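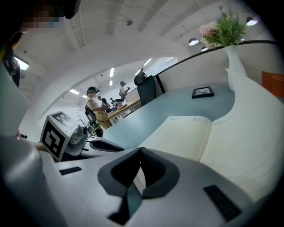

Kamonchanok Chuensuk
Maintainer, Weltow word list

README

Weltow is a list of old market-garden words I've been gathering from seed catalogues, allotment newsletters and letters people have kindly typed out for me. There are 400 entries at the moment, and 290 of them have a source next to them. The rest are waiting for me to get through a very tall pile of paper!

What's in the folder

words.csv is the main file, one word per line. The columns are word, meaning, area, source and notes. Notes is a bit of a dumping ground, sorry — if I was arguing with myself over a spelling, that's where you'll find it.

areas.txt explains the eight area codes. They follow old carrier routes, so they won't match any county map you've got.

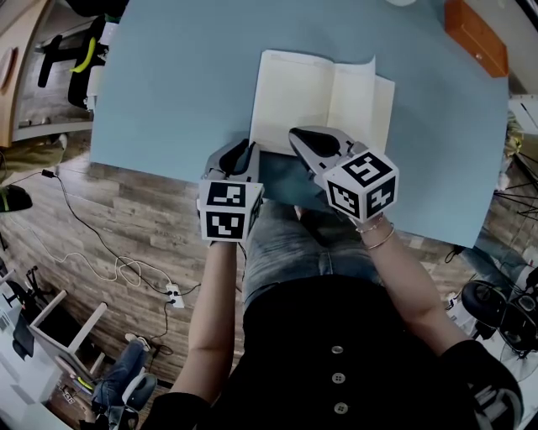

The codes caught me out as well when I first loaded the list into Danko (the little search tool I use), as it reads NE as an empty cell. Turn off the "guess blanks" setting before you import and it behaves.

Spellings

I keep the spelling from the source, even when it looks daft. "Chitting" turns up with one t in two places and I've left both in. If you want tidy versions, the Kuvonlow script in the tools folder makes a second column and doesn't touch the first.

Known problems

Onion words are heavily over-represented, because one catalogue was mad about onions. Fruit is thin. Anything marked "heard" came from a chat over a fence and hasn't been checked against print.

Using it

Help yourself for anything you like, a mention is lovely. Corrections are very welcome, 30 rows or fewer at a time please, and put the page number in if you have it. I usually merge things in July once the beans are in.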